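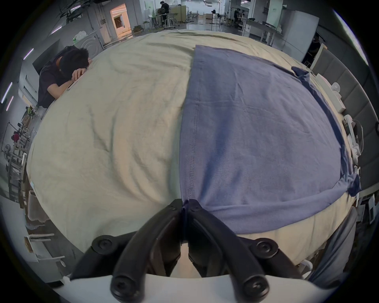 The Fold That Was Going to Change Your Life
Every few years somebody sells us a better way to put away a T-shirt. We tried to believe it.

The folding board came in May, in a flat box much larger than it needed to be. It is made by Otadari, it costs $49, and it is four hinged panels of gray plastic. You lay a shirt face down on it, flip the left panel, flip the right, flip the bottom, and out comes a rectangle. The leaflet says the rectangle will be the same every time. That part is true, provided the shirts are all the same size, and in my house they run from toddler to extra large.

I have been folding laundry for most of my life without equipment, badly but to my own satisfaction. What got me interested was how sure everyone else sounded. Otadari is sure about its board. Jurkside, which sells drawer dividers, is sure you should be filing shirts upright like records. The Galli method, a paid video course in three parts, is sure you should never fold on a bed. Galli wants a hard table with a cloth over it, the hem squared to the table's edge and the side seam laid straight before anything gets moved.

I gave each of them a fair run, or as fair as I could manage at nine at night.

The seam business turned out to be the most useful thing in the course, and it takes up less than a minute of it. A knit shirt spread flat will look square when it isn't. One side has crept forward, the bottom edge is curling up, a sleeve is folded under itself where you can't feel it. Follow the side seam down to the hem with your eye and you'll see where it has wandered. Pinch the hem at the seam, give it a small tug, and most of the ripples go.

Fine. I do that now. I'm less convinced by the rest of Galli, which spends a great deal of time on breathing.

The Jurkside dividers lasted the longest of the three. Filed shirts do look good in a drawer, and you can see every one of them. You can also see what happens when a teenager pulls out the one in the middle. The neighbors lean into the gap, then slump, then go over completely, and by the end of the week you have a drawer of crumpled shirts with some expensive plastic standing in it. The company's website suggests refilling the row each time. I would like to meet the household that does.

As for the board, I timed it on one basket. Fifteen minutes with the board, against a little less by hand. I'll allow that I was new to it. I'll also say that a good part of the time went on laying each shirt out flat in the first place, and the board does nothing at all to help with that. The flipping was never the slow bit. 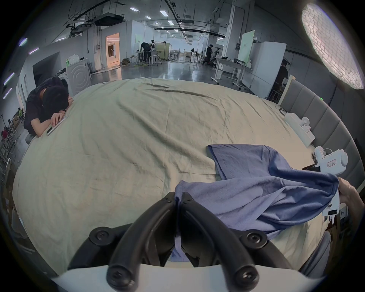
In Defense of the Bed

Galli's case against the mattress is that it gives. You press on a corner and the surface moves, the sheet wrinkles, and the wrinkles come up through whatever is on top. I can't argue with the physics. But a bed is big, and it's already there, and in plenty of homes it's the only clear surface within reach of the washing machine. It also puts the work at a height where you can lean on it, or simply put your head down on your arms for a while, a step no course seems to include.

Softness matters less than they say if there's some tension in the cloth. Hold one corner down and pull the far end away from it. With a second person, each takes an end. The bunched part opens up, and you can lay it down before it has time to bunch again. Towels, shirts and pillowcases all respond to this, and it's free.

Who Is All This For?

I put some of these complaints to Onmont, the store that stocks both the board and the dividers near me. The clerk was polite about it. She told me the boards sell well in January and that a fair number come back by spring. She folds her own at home by hand, sitting down, with the television on.

I kept one divider for socks. The board is in the hall closet, behind the vacuum cleaner, folded flat.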